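Robots at the tabletop shop, and the wiping that stayed

I finally got myself over to Jurnik, the tabletop and flat-pack people out in Bloxham, to see the new line everyone in town has been talking about since December. Two robot arms, made by a company called Clelano, now do the lifting and the drilling. They're faster than I expected, and a lot quieter – I could hear the radio over them!

Svend Bisgaard, the shift manager, told me the pair of them get through 164 boards on a normal shift. Before that it took a team at each end of the bench, and a fair number of sore backs. No jobs have gone so far. Four people moved from lifting to finishing, and one went off to learn how to program the arms (she got a raise out of it, too).

What has changed is the pace. Maxine Henare has been in finishing for years and she says the boards used to come to her in fits and starts, so you'd get a breather when the drill crew stopped to change bits. Now they just keep coming. She asked for an extra break in the afternoon and got it, though it took almost 41 emails, by her count. She also misses the talk. The old lifting crew were a noisy bunch and the arms, well, they don't have much to say about the ball game.

The finishing is still done by hand, every bit of it. Jurnik did try a machine with a brush for the edges and sent it back. I asked if they'd try again and Svend said maybe, once the next order of 1,000 tops for the Skurkuvier hotels is out the door.

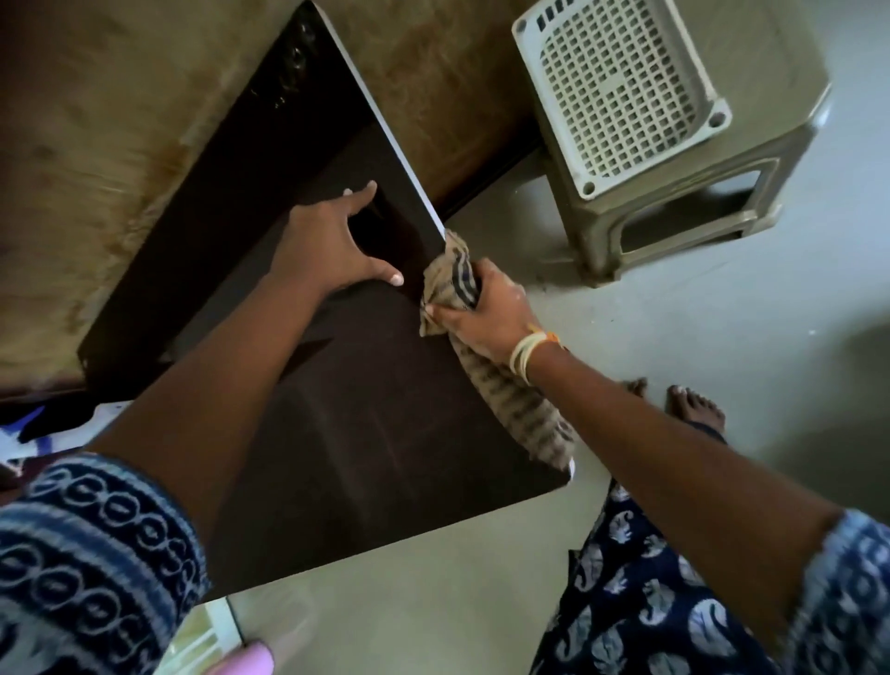 Issue 41, page 2

A cloth goes along the rim, one hand flat on the board to steady it, and any smudges on the dark finish get looked at while you're there. I had a go myself and was told, very kindly, that I'd missed a corner. The crew would like higher benches next, and a say in how fast the arms are set. There's a meeting on both and I'll be going along, so if you work there and want something asked, drop me a line.

Comments (3)

Glenys Crabtree
My brother was on the lifting crew and his shoulders are thanking those robots every day. But yes, slow them down a bit!

Virgilio Mangubat
Which radio station though?

Yvonne Pickering
Good to read something on this that talks to the people on the floor. Did they say if the night shift gets the extra break as well?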